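Questions and answers: night movement rules on the Sarow - Lokorik road

When can I use the road?
The road is open to all vehicles from 7 in the morning until the evening closing, which the radio announces every day at noon. After the closing only ambulances and vehicles with a night pass can go through.

Where are the checkpoints?
There are two fixed checkpoints, one at the Sarow bridge and one before the market in Lokorik. Mobile patrols can also stop you in other places. Please slow down, turn on the light inside the car and keep your hands where the officer can see them.

Which papers do I need?
The driver needs an identity card and the vehicle papers. Passengers over 13 years need an identity card or a letter from their village office. A clear copy is accepted in the daytime - at night only the original.

How do I get a night pass?
Apply at the security office in Grokutholm. Bring your identity card and a letter from your employer. The answer takes about 40 hours, and the pass is free. If somebody asks you for money, do not pay and report it to the same office.

I live in So. Do the rules apply to me?
Yes, if you travel on the main road. Inside the village you can walk at any hour, but motorcycles must stop at the evening closing.

I heard a warning on the phone. Should I believe it?
Compare it with the radio first. Many messages are old or come from another district. Please do not send them to other people before you have checked.

What should I do if I see an unknown bag or object?
Do not touch it. Move away, keep children back and tell the nearest patrol.

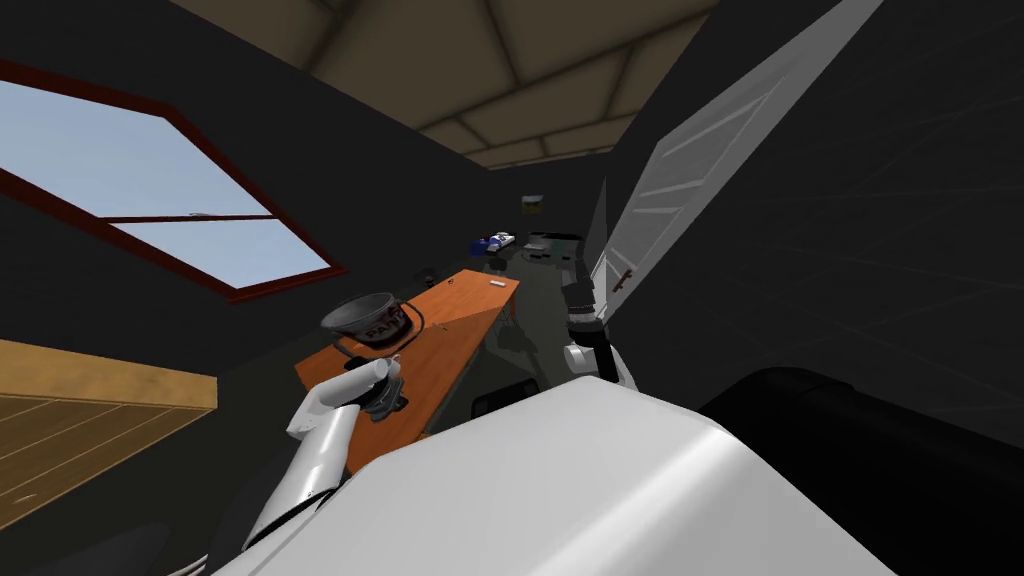

CONTACT AND OFFICE HOURS

The office in Grokutholm receives visitors every weekday except Wednesday. Questions can also be left in writing at the Lokorik checkpoint.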